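Mencombe Shared Workspace Forum
Category: Rooms and Furnishings > Tables

Lucrezia Marino
Members are reminded that mugs, eyeglasses and scissors are to be removed from the wooden table at the close of each session. Small cartons should go to the Dredden shelf.

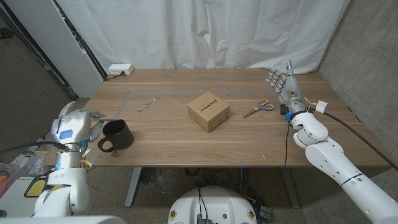

Primo Gatti: I must disagree with respect to mugs. The rule as adopted in July concerns tools and packaging only, and members working past 60 minutes require a drink.

Lucrezia Marino
The rule covers all personal articles. A mug may be used during a session, provided that paper is laid down first. 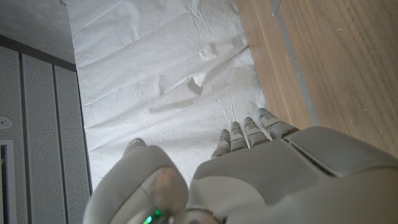

Katia Benedetti
I support the use of paper, but the sheet should be large. Small sheets leave the wood exposed to rings.

Comments (2)
Zeyu Tan: Please confirm whether eyeglasses may be left over lunch on Wednesday.
Cosimo Farina: They may not. See post 219.

Contact the Mencombe office | Copyright Mencombe | Back to top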